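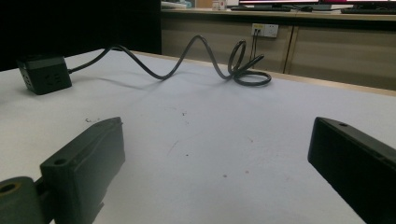
4.2 Asking owners about barking

I went into this part of the study expecting the questionnaire to do most of the work. We posted it to 417 households on the Karimi breed register and 300 came back, a better return than I'd dared hope for in August, when half the country seems to be at the seaside (often with the dog). Each owner was asked how often their dog barked at the door, at other dogs and when left alone, and then how much any of it bothered them.

The last bit turned out to matter a great deal. Plenty of people ticked "several times a day" for barking at the door and then told us they didn't mind in the least. Quite a few said they'd got a small dog partly so that somebody would tell them when the post had come! Others ticked "once or twice a week" and filled the margin with worries about the neighbours. So I've kept the two questions apart all the way through and I haven't tried to roll them into a single score, even though the Mirnero scale that I borrowed the wording from does exactly that.

I should say something about the word "bark" as well. Jurgita Rimkutė, who read the comments with me, noticed early on that owners of the smaller breeds used it for almost any noise – grumbles, yips, that odd half-sneeze some of them do when they want their tea. Owners of bigger dogs mostly kept it for the real thing. We went back to the written comments and marked each one as either a full bark or some other sound, working separately and then comparing. We disagreed most over whining at the door, and in the end we gave it a group of its own.

All of the paper forms were read at the desk in our Stinunell office and typed up the same day. I mention the typing up only because a form that's been left in a pile tends to lose its second page, as I learned on an earlier project.

Age made less difference than I'd thought it would. Dogs under 6 were said to bark more at other dogs, but at the door the old ones were every bit as noisy. Living in a flat didn't seem to change the barking much either, though it certainly changed how people felt about it. Quentin Royer has suggested to me that flat owners simply hear more footsteps on the stairs and so have more to report, and he may well be right. I didn't ask about stairs, and I wish I had. Section 4.3 takes up the dogs left alone during the day, where the answers were a good deal harder to read.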